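Module 2436: Small Workspaces, Session 2
Handout: Shared tables, drinks and paperwork 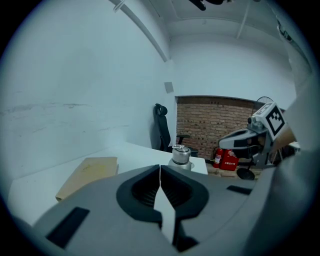
A table that serves both for desk work and for making drinks has to be treated as two surfaces. The division is made before any objects are placed. In the notation used at Plalenum the paper zone is marked P and the hot zone H. The strip between them is left clear and carries no letter.

1. Placing the kettle

A metal kettle goes near one end of the table, in zone H. The outside of a metal body can become hot enough to hurt on contact, so the handle must be reachable without passing the hand over the lid. Leave 200 mm between the kettle and the nearest paper. Where the table meets a wall, turn the spout away from the wall surface. Steam marks paint and, over a longer period, softens plaster.

2. Paper and card

Folders are kept flat in zone P at the other end. Uncoated card takes up moisture quickly and the corners lift first. A folder left at a slant to the table edge occupies a wider strip than the same folder set square to it, and this should be allowed for when the zone is measured. No more than 10 folders to a stack. Anything not in use that day goes to a shelf.

3. Seating

A high-backed mesh office chair needs clearance behind the backrest as well as at the seat. Measure with the chair turned, as armrests project further in some positions than in others. Check:
armrest height against the underside of the table
headrest against any shelf or sill
castors, if fitted, against the floor covering

4. Wall surfaces

White painted wall is wiped with a damp cloth. Exposed brick is brushed dry, top to bottom, before the table is cleaned. In a room with both, as where brick has been left bare in an alcove, the brick is done first. Unsealed brick should not be used as the backing for a hot zone, as splashes are difficult to remove.

5. Glossy tabletops

A slightly glossy white top shows rings and dust early. Dry it after wiping. Abrasive pads leave dull patches which cannot be polished out on most finishes.

Exercise for next session

Draw a plan of one shared table at a scale of 1 to 10. Mark P, H and the clear strip. Give the distance from kettle to paper and state where the chair stands when not in use. Plans go to Brynhildur Steinarsdóttir, Falletley building, by 3/31/25. Students in the September intake use the Dorken sheet instead.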